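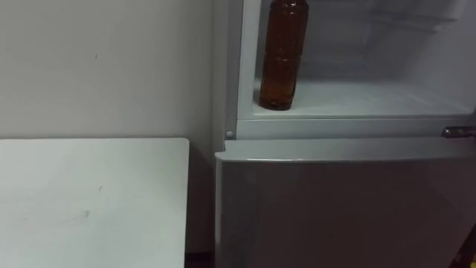

Renata Nowakowski starts with the fridge. Every kitchen, every time, before the pantry and before the drawers everyone is secretly ashamed of.

"If the fridge is right, people cook," she says. "I've watched it happen so often that I've stopped arguing with clients about it. They want me to begin with the spice rack. I say fine, we'll do the spices after lunch."

She has been sorting out other people's kitchens for 4 years under the name Soruvach, mostly flats and small rentals, the sort with a table pushed up to the wall and a fridge wedged in next to it. Before that she managed the back of a café called Wieczorek, where she learned to label everything and to clean as she went. I caught her on a Saturday morning between jobs, with a flat white in one hand and a tea towel over her shoulder, and she talked for the best part of two hours without once looking at her phone.

Her method begins with emptying. Everything comes out onto the bench or the table, and the door stays open while she wipes down the walls with warm water and a bit of bicarb. She does the ribs along the sides with an old toothbrush, where the jam collects.

"I love a bare fridge. I really do! You open the door and it's all white and bright and you think, oh, there's heaps of room in here. People tell me their fridge is too small. Then we clear it and they go quiet."

What goes back first? She laughs. "Drinks. Always the tall bottle, always down the bottom and hard up against one side. Everyone puts it in the middle, and then you've got this tower with little tubs huddled around it and you can't see a thing. Slide it over to the left or the right, I don't mind which, and you've got a whole shelf to play with."

And then she makes her clients leave it like that while they have a cup of tea. She wants them to get used to seeing the shelf.

Her record for a single household is 43 jars, belonging to her own aunt, Danuta Zawadzka, who pickles. Danuta came along for part of our chat and disputes the word "record".

"Some of those were full," she told me. "You can't count the full ones against me."

"I counted the mustards against you," said Renata.

They settled on a single shelf for the pickles, which Danuta reports has since become a shelf and a half. She also keeps a crate of beetroot in the laundry that Renata is pretending not to know about.

The part of the job Renata gets most worked up over is the gap. Beside nearly every fridge is a strip of floor too narrow for a broom, and in her experience it holds peas, magnets and at least one lost lid. Her brother Roman made her a tool for it, a length of dowel with a microfibre sock on the end, and she carries it in the car. She asks people not to fill the space with folded shopping bags, however tempting it looks. "Leave it alone. Let the fridge breathe, and run the sock down there once a month while the kettle's on."

Tables she is softer about. She likes a plain pale one, and she isn't bothered by scuffs. "It's where you put the shopping down. It's where the kids do their homework. If it's got marks on it, good, somebody's using it. What I do ask is that you keep the end closest to the fridge clear, so there's a landing spot. You come in with the milk and the eggs and you've got somewhere to put them."

A first session costs a flat fee and runs for a morning. She limits herself to 25 households a season, having tried more last winter and worn herself out, and the list for May is already full. Bożena Dudek, who joined her in autumn, looks after pantries and is, according to Renata, far stricter than she is on the subject of open packets.

I asked what's in her own fridge at the moment.

"Leftover soup, half a lemon and a very good cheese," she said. "And a bottle of iced tea. On the left."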